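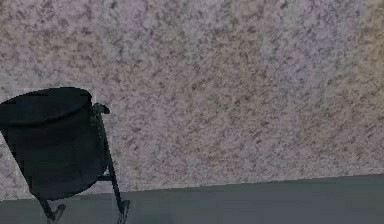

Two Days Without a Wall Socket

The owner of Fukalon, a two-bench phone repair shop in Meltton, has opinions about charging cables, and most of them can't be printed. "People spend 400 dollars on a phone and then feed it with something from a gas station bin," she says, poking lint out of a charging port with a wooden toothpick. "Then they come in and tell me the phone is dying."

Usually it isn't. By her reckoning the phone is full of pocket. She cleans the port, plugs it in, hands it back and charges 7 dollars, which some customers consider an outrage and others try to double.

I had come to ask about solar chargers, the folding kind you strap to a backpack. She tested one last December on a hike near Trallham, a choice of month she now describes as "ambitious." After a full day of walking, her phone had reached 38 percent.

"It had started at 36," she says. "So I gained 2. I also gained a blister."

She doesn't think they're useless. Laid flat in July sun, propped toward the light and left alone, a decent panel will keep a phone going through a long weekend. Her complaint is with the backpack. "You walk north, the panel looks north. What did you think it was going to do?"

Her own advice for a trip is duller: switch on airplane mode, turn the screen down, and keep the phone inside your jacket when it's cold. She also carries a paper map, though she admits she has never managed to fold it again.

A man comes in with a tablet wrapped in a dish towel. "Did you try another cable?" she asks, before he has put it down.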